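The Fruit Plate: A Talk About Putting the Shopping Away
Speaker notes, Elif Naz Sarıgül
Plenuvetti Evenings, Skitport, 8th July
17 minutes, then questions

Before starting

Check the clicker. Check it again once Marjatta has finished introducing me, because she holds it while she talks and she presses things. Water on the left.

Opening (no slide)

Say hello, thank Marjatta Manninen for the invitation, admit that when she asked for "something practical" I offered three topics and she picked the one I'd put in as padding.

Ask the room: who has, right now, a plastic bag of fruit sitting on a counter at home? Wait. Hands go up slowly, the way they do when people suspect there will be a follow-up. There is a follow-up. How long has it been there?

My own record is four days. It was plums. I won't go into the plums.

The claim

Most of us are good at buying fruit and fairly good at eating it. The weak part is the ninety seconds in between. We carry the bag in, put it down, and feel that something has been accomplished. Then we walk past it until it starts to smell like a decision.

I'm going to argue for a plate. One plate, out in the open, near where the bag gets put down. I did ask for 17 minutes to say this.

Slide 1: the plate
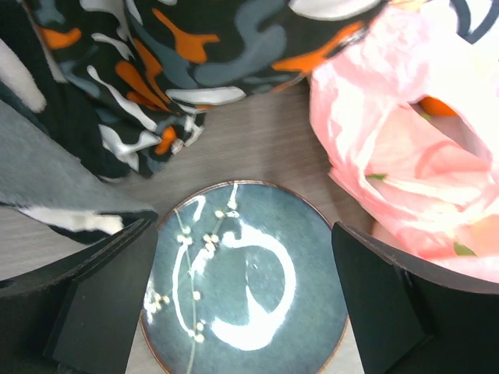 A plate you don't mind looking at. Cream blossoms, green stem, brown rim.

Points to make:

Pick one you like. People give this job to the ugliest plate they own and then wonder why they keep hiding it in a cupboard. A bit of painted flower does no harm. The fruit will cover it up, and you get it back as you eat, as a kind of wage.

Why a plate and why no bowl: a bowl has a bottom. Things live down there. I once found a lime in a bowl that I believe came with the house. On a plate you can see what you have, and when it's full it tells you so by rolling something onto the floor.

(If someone from the bowl side objects, smile and say we'll come to that in questions. Then run long.)

Slide 2: the bag

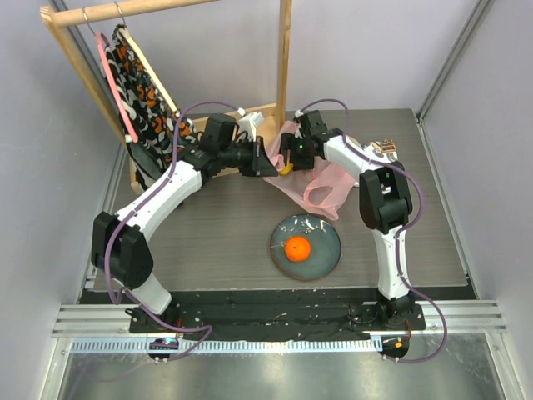
Orange on the plate, pink bag right behind it.

Talk about distance. Plate and bag should be within one arm's reach of each other. Every step between them is a chance to look at the mail. My aunt keeps her fruit bowl in the dining room, a lovely room, and her fruit in the kitchen, in the bag.

Start with whatever is round and sturdy. An orange is ideal. It forgives you. Put it near the middle and it will give the next thing something to lean on.

On the bag itself: soft bags slump. That's fine while you unpack, and less fine if you leave them, since a slumped bag looks empty and gets folded up with a kiwi in it. Feel along the bottom before it goes in the drawer. (Pause here. Somebody will be thinking of a specific kiwi.)

Story, if time: the greengrocer, Çınar, on the hill. They pack heavy at the bottom and grapes on top, every time, without being asked. I praised this once and was told it was how bags work. I still go there.

Slide 3: a fuller plate

Let it sit on screen before talking. Then:

The long one goes across. A mango takes up the space of two polite fruits, so give it the back of the plate and build in front. Apple and pear at the lower edge, where a hand arrives first. The plum gets a place next to the orange and, having learned my lesson, gets eaten today.

Grapes: still in the bag in this one, and I'd leave them for last too. They don't stack, they drape. Once they're on, nothing else is going anywhere. If your plate is full, they can have the fridge. 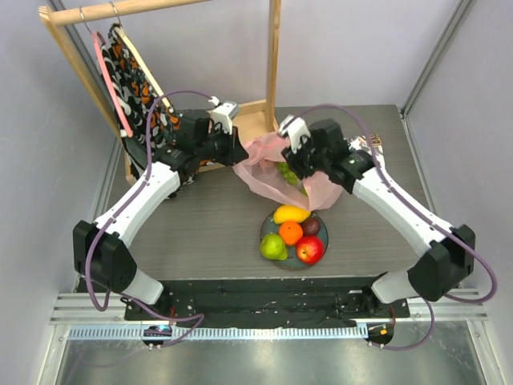
Things that will go wrong

The avocado. It belongs on no plate and in no fridge, and is ready for 23 minutes at an hour of its own choosing.

Bananas. They push everybody else along. Keep them to one side if you want your pears to last, or together if you want your pears by tomorrow.

Guests who take the bottom apple.

Children who take one bite of each and put them back bite side down. I have no advice. Marjatta may.

Questions

Likely ones:

Do you wash first? I wash before eating. Say it calmly.

What about vegetables? Different talk. I gave it in June and it was less well attended.

Is a board all right? Yes, if it's level. Test it with the orange.

Finish by reminding people the tea is in the side room, and that there's a plate of fruit next to it. Please start at the top.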